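4.3 Drying garments on the Trukent airer

The Trukent airer stands on a level floor and holds up to 70 small items, or fewer if you are drying towels and bedding. Leave a gap of at least 500 mm between the airer and any wall.

1. Open both side wings until the catches click.
2. Turn the dial to LOW for wool and delicates, or to MEDIUM for cotton.
3. Hang heavy items on the lower rails first.
4. Fit the cover and close the zip, leaving the top vent open.
5. Set the timer. A mixed load needs more than two hours on MEDIUM.

CAUTION: Do not put items that have been cleaned with solvent on the heated rails. Do not let cords or drawstrings hang into the fan inlet.

Note: If the display shows code 203, the vent is blocked. Switch off at the wall, clear the vent and wait ten minutes before you start again.

4.4 Taking garments off

1. Switch off and let the rails cool.
2. Lift items straight up – pulling them sideways can bend the rails.
3. Lay each garment flat on a table and straighten the shoulders and neckline before folding. 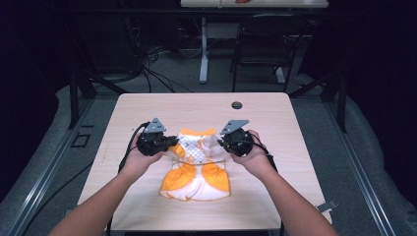 Fig. 9. Garment laid flat, upper edge towards the shoulders.

4. Wipe the rails with a dry cloth and fold in the wings.

Spare covers and rail clips can be ordered from Stallier using the form in section 7.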